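The Parthorpe Water

Florence Melnyk did not believe in the water, and she said so at the counter of the Fulumby Drugstore while she was buying aspirin.

"It's a spring," said Dale behind the register. "People get better."

"People get better anyway. I had the flu in January and drank ginger ale. Nobody put up a sign."

Dale rang up the aspirin. Next to the gum there was a stack of flyers, pale blue, with a drawing of a hand under a faucet. PARTHORPE WATER, they said. JOINTS. SLEEP. NERVES. Fifteen dollars a jug, bring your own jug.

"Nerves," Florence said. "What does it do to them?"

"Helps them, I guess."

She took a flyer and folded it into her coat. She had kept the books for a lumber yard for most of her life, and she liked to have paper.

Her sister was the trouble. Irene had bad knees and a good pension, and since Christmas she had been driving out to Parthorpe twice a week with the back seat full of jugs. She drank the water and made coffee with it. She had given some to the dog. When Florence asked how the knees were, Irene said they were different.

"Different how?"

"You'd have to have my knees to know."

That was the kind of answer you couldn't do anything with. Florence had noticed that the water produced a lot of them. Mrs. Tully's back was "listening" to it. The Hobart boy was sleeping through the night, but he was also eight months old now, and Florence thought that might have come into it.

So she went to see the man. His name was Grudon, or that was what was painted on the truck, GRUDON in brown letters with no first name and no phone number. He had bought the old Parthorpe place at auction, a farmhouse, a barn, and a wet field that no one had ever managed to grow anything in. He met her on the porch in a very clean sweater.

"You're Irene's sister," he said. "She told me you'd be hard."

"I'm not hard. I'd like to see the spring."

"The spring's resting."

Florence looked at him for a while. "From what?"

"We draw a lot in February. It needs its quiet." He said this kindly, as if she were the one selling something. "Are you in any pain, Miss Melnyk?"

"I have a headache. I have aspirin for it."

He gave her a cup of the water. It was cold and it tasted like water, with a little something behind it that she knew and couldn't place. She drank the whole cup to be fair. On the wall of the front room were letters from customers, dozens of them, in frames. One had come from a woman in Lagos whose cousin had carried a jug home on the plane. Florence read it twice. It was a nice letter. It said the cousin was very generous and that the jug had arrived safely, and it did not say anything about what happened when anybody drank it.

"That's my favorite," said Grudon.

"I can see why."

She drove home with the heater on and her headache exactly where it had been. By supper it was gone. She wrote that down too, on the back of the flyer, with the time she'd taken the aspirin.
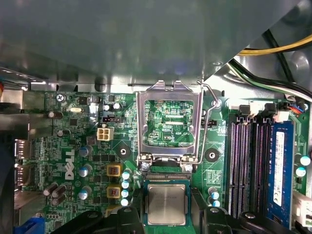
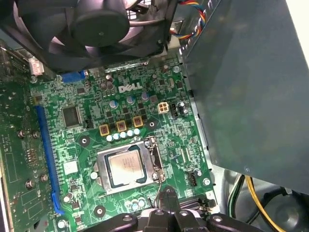
It was in the bath that she placed the taste. She sat up so fast she got water on the floor. Swimming lessons, the summer she was nine, the Fulumby municipal pool. It was chlorine. There was hardly any of it, no more than you'd get from a kitchen tap if you weren't used to that tap, but Florence was on a well and always had been, and so for that matter was everyone else out past the county road. Parthorpe was past the county road. A spring in a wet field had no business tasting like town.

She told herself this proved nothing. He might treat it. A careful man might put a few drops in the tank, and a careful man with no permit might prefer not to talk about it. She went over it the way she used to go over a column that came out wrong, looking first for her own mistake.

On Monday she called the town water office and asked for Peg, who had worked there forever.

"I can't tell you anybody's bill," said Peg.

"I don't want anybody's bill. Can a person buy town water in bulk? If they had a truck?"

"Sure. There's a filling station behind the garage. Contractors use it, people filling pools."

"In February?"

Peg didn't say anything for a moment. "It's 2000 gallons for 36 dollars," she said. "That's the posted rate. I can tell you the posted rate."

Florence did the sum on the back of the flyer, under the aspirin. She did it again, because the answer was so rude.

She waited until the weekend to tell Irene. She brought the flyer and a pound cake. The jugs were lined up along Irene's kitchen wall with dates on masking tape, and the dog was asleep against them.

Irene listened to all of it. She was a good listener when she wanted to be. She cut the cake while Florence went through the chlorine and the truck and the posted rate, and she put a slice in front of each of them.

"Did you see him fill it?" she said.

"No."

"Did Peg say it was him?"

"Peg can't say."

"So you had a taste in your mouth."

"Irene, the spring was resting."

"You rest," said Irene. "You lie down every day after lunch."

Florence ate some cake. She could feel herself losing, which annoyed her, because she was sure she was right, and then it annoyed her more that she was only nearly sure. She had wanted one piece of paper with his name on it. If Irene had come to her with a story like this, she'd have sent her home to get the receipt.

"How are the knees?" she asked.

"I went up the stairs twenty times last week without the rail. I kept track for you. I knew you'd want a number."

"Is that more than before?"

Irene opened her mouth and shut it. "I didn't keep track before," she said.

They both looked at the jugs. The dog got up, turned around, and lay down again facing the other way.

"I like the drive," Irene said after a while. "There's the creek, and then those horses. He comes out on the porch and asks how I've been and he waits till I'm done telling him. Fifteen dollars. You know what the chiropractor gets?"

"I'd ask how you've been."

"You'd ask what I meant by it."

Florence had nothing to say to that. She wiped up her crumbs with the side of her hand and dropped them on the plate. She looked at the flyer, the drawing of the hand and the faucet, and wondered how she had looked at it all this time without seeing that it was a faucet.

She turned it around and slid it across the table. Irene put on her glasses.

"Huh," said Irene.

She studied it for a good long time. Then she folded it up and stuck it under the leg of the table, which had always been a little short, and asked Florence if she felt like taking a drive on Tuesday. There wouldn't be any jugs, she said, or maybe one.

"I'd want to see that filling station first," said Florence.

"We can go past it. It's on the way to the horses."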